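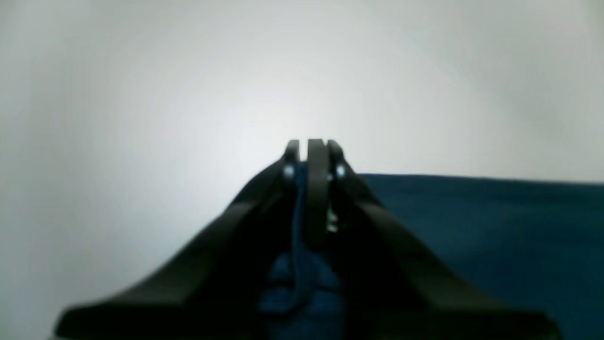 Gripper drops cloth halfway through fold, no fault raised

Forum: Grippers and end effectors

tarn_hitch
Posted 16 Aug 2024

We run a two finger gripper on a Wogan arm, folding navy cloths. It did fine for weeks. Now it loses the cloth partway through the lift and the arm carries on with the fold holding nothing. The controller shows no fault and the log says grip OK every time. I ran 70 cycles this morning and it dropped 10.

Grip force is at the default. I cleaned the pads with alcohol and it made no difference. Any ideas before I call Hevard?

benchrat
What is "grip OK" based on? On ours it only means the fingers reached the commanded position. They reach it whether there is cloth in them or not.

tarn_hitch
Position, yes. I went through the config and there is no current check on close.

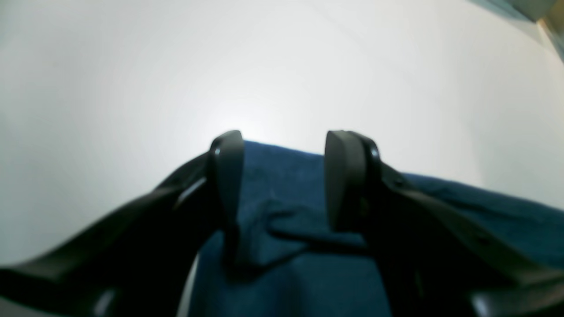 Fingers open over the crease, cloth between the pads.

benchrat
Then the log is no use to you for this. Set a minimum motor current on close and fault out if it isn't met. You'll still get drops but at least the arm will stop.

odalys_k
I don't think current will work on a single layer of thin cloth. We tried it at Urcombe and the difference between one layer and none was lost in the noise. I'd look at the close height. If the fingers come in a little high they only catch the top of the crease, and it pulls out once the weight comes on.

benchrat
Depends on the gripper. Ours picks up one layer of cotton with no trouble.

odalys_k
Ours didn't. Not going to argue about it, he can test both.

Rhun Gough
Check the finger screws too. We had one back out on a Gumier gripper last October. The finger had play in it and the tip opened up under load. It looked fine with no power on. Close it on a feeler gauge and pull.

And put a stop in the program before you do anything else. Ours carried on like yours with nothing in the fingers, went down to press the fold, and hit the table hard enough to bend a bracket. My hand had been in there a minute earlier straightening the cloth.

tarn_hitch
Point taken. Nobody reaches in with the arm live from now on. I've added a pause after the lift until this is sorted.

tarn_hitch
Update. Screws are tight, no play on the gauge. Lowered the close height by 2 mm and ran 49 cycles with one drop. Current check is in as well. It caught that drop, but it also stopped on two good picks.

odalys_k
That's the noise I was talking about.

benchrat
Or the threshold is too high. Bring it down a step at a time and log the current on every close.

tarn_hitch
Will do. Leaving the pause in until I have the numbers.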